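Learning to Wash Up Like My Grandmother

7 Mar 2019
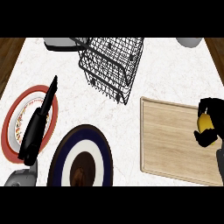 Black wire rack, white marble. I could look at that pairing all day.

I have been meaning to write about washing dishes for the longest time, and every time I sat down to do it I ended up writing about soup instead (those of you who have been reading since the beginning will know there has been a lot of soup). But we are in March now, the soup season is winding down, and I have run out of excuses!

When I was little I spent my summers with my grandmother, and after supper it was always the two of us at the sink. She washed and I dried. She had a dishwasher, a perfectly good one my uncle had bought her, and she kept her baking trays in it. I thought this was the funniest thing in the world. She would hand me a glass and I would dry it, and by the time we got to the saucepans she had usually told me something about my mother that my mother would not have wanted me to know.

I grew up and got a dishwasher of my own, of course, and for years I never gave it a thought. Then in January it died in the middle of a cycle with a sort of long sigh, and the repair was going to cost $290 when a new one of the plainest kind was $300. I stood there in my slippers doing the arithmetic and thought, well, maybe I'll just wait a bit. That was the whole decision. I'm still waiting, and I have to tell you I don't miss it nearly as much as I expected to.

The first week was awful. I let everything pile up until bedtime, and then I was tired and cross and the oatmeal had set like cement. My friend Agathe Besnard, who raised four boys in an apartment with a sink the size of a hatbox, laughed at me over the phone and told me to fill the basin before I start cooking. So now I do, and I drop things in as I go, and by the time we sit down to eat there is hardly anything left but the plates.

I wash in my grandmother's order: glasses first, then silverware, then plates, then the greasy things, with fresh water before the greasy things. I used to think she was just being fussy, but it really does make a difference to the glasses. She liked the water a good deal hotter than I can stand, so I have given in and bought gloves. They are yellow and they make me feel like somebody in an old commercial.

It takes me 30 minutes on an ordinary evening, a little more if I've roasted anything. I used to spend that half hour on the couch looking at my phone, and I can't remember one single thing I saw on it. Now I put the radio on low, or my husband comes in and leans on the refrigerator and tells me about his day, which he never did when I was on the couch. He has even started picking up a towel. I haven't said a word about it in case he stops.

I do draw the line at drying everything, though. Grandma couldn't bear to see a dish left out overnight, but I say let the air do the cups and bowls, and I'll put them away in the morning while the coffee is brewing. I like that part too, the little clink of the cups going back on the shelf before anyone else is up.

My sister thinks I'll cave before Thanksgiving, and with the whole family coming she may be right. I'll let you know. In the meantime, if any of you has a good way of getting tea stains out of a narrow thermos, please leave it in the comments, as I've tried baking soda and I've tried rice and the thing still looks like the inside of a chimney.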